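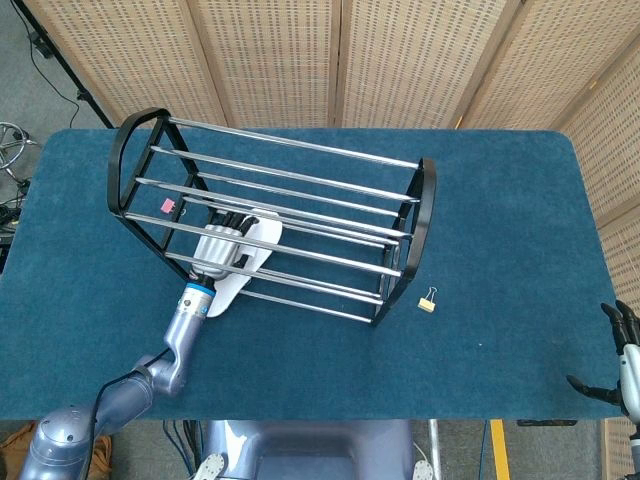
*Reading time: 7 minutes*

# Chapter 6: Who Does the Picking Up?

I got into this subject through a stockroom. Before I wrote textbooks I spent a long stretch packing orders for a mail-order company called Pindport, and what I remember best is how much of the day went to things that weren't on anybody's job description. Fishing a dropped label out from under a shelf. Moving a rack six inches so the cart could get by. Finding the one binder clip that had wandered off (there was always one!) and putting it back in the tray. If you'd asked me what I did for a living I would have said "I pack boxes," and I would have left all of that out.

Keep that in mind, because this chapter is about what happens to a job when part of it goes to a machine, and the leftover bits turn out to matter a lot.

In Chapter 5 we looked at the big stuff: conveyors, sorters, the kind of equipment that gets bolted to a floor and does one thing very fast. This time we're dealing with robots that have arms and hands and are meant to work at an ordinary table with ordinary objects on it. A rack made of shiny rods is a nice hard case. You and I slip our fingers between the bars without a thought. A robot hand has to get its fingers through the gap, keep its palm clear of the tabletop, and not shove the whole rack along while it's at it - and bright metal throws streaks of light back at a camera, so even seeing where the bars are can be a chore. Put something small and flat under the lower bars and you've got a proper puzzle. My niece could do it at four.

## The Oltari returns room

Most of this chapter follows one workplace, the returns room at Oltari, a firm that sells office and household goods. When I first visited in April, the room handled returned items by hand. People opened each parcel, checked what was in it, set aside the loose pieces and put the rest back on the shelf. Then the company brought in two-armed robots for the sorting tables.

Soudabeh Shokri ran the early shift. She'd been there long enough to have trained nearly everyone in the room, and I liked her right away, mostly because she wouldn't give me a simple answer. I asked whether the robots had made her job easier. "Which hour?" she said.

So we went through it by the hour, and I'd suggest you do the same with any workplace you study. Early in the shift, with the tables freshly set and the goods all familiar, she had less lifting and bending to do than before, and her back was glad of it. Later on, when odd items started coming in, she was walking from table to table, clearing stuck jobs and deciding what the machine should try again and what a person should just grab. She told me she was less tired in the arms and more tired in the head. She also missed talking. With everybody packed around the same table there had been a lot of gossip, and now people stood farther apart.

Her pay stayed the same for the first while, by the way. We'll come back to that in Section 6.3, and I have opinions.

## What the plan said

Theresia Strebel drew up the plan for the change. She worked for Treroretti, the outfit Oltari hired to set things up, and she was generous enough to let me read the whole document, all 156 pages. I read it on a train and I can report that it's very good on floor space. It has a section on power, a section on lighting, and a long table of every task in the room with a column saying who or what would do it.

Fetching dropped pieces isn't in the table. Neither is calming down a new hire, or noticing that a shelf label is wrong. When I asked Theresia about it she laughed and said she'd copied the task list from the old job descriptions. Well, of course she had - where else would you look? But those descriptions were written by people who, like me, would have said "I pack boxes."

She fixed it in the second version by spending a week in the room with a notebook before she wrote anything. I've borrowed her method for the fieldwork project at the end of the chapter.

## Words you'll need

**Task** means one piece of work you could describe to a stranger, such as "take the clip off the papers."

**Job** means the bundle of tasks one person is paid to do, along with everything that comes along for the ride.

**Hidden work** is my name for that last part. Other books call it different things. Use whichever word you like, so long as you go looking for it.

**Handover** is the moment when a person takes over from a machine or the other way around. Taheri, the second workplace we'll visit, had most of its trouble right here, and Section 6.4 is pretty much all about it.

## Before you read on

Pick a job you've had, paid or not, and write down every task in it. Take your time. Then show the list to somebody who did the same job and ask what you forgot. Bring both versions to class, with the additions in a different color, and hang on to them, since we'll be marking them up again in Section 6.2.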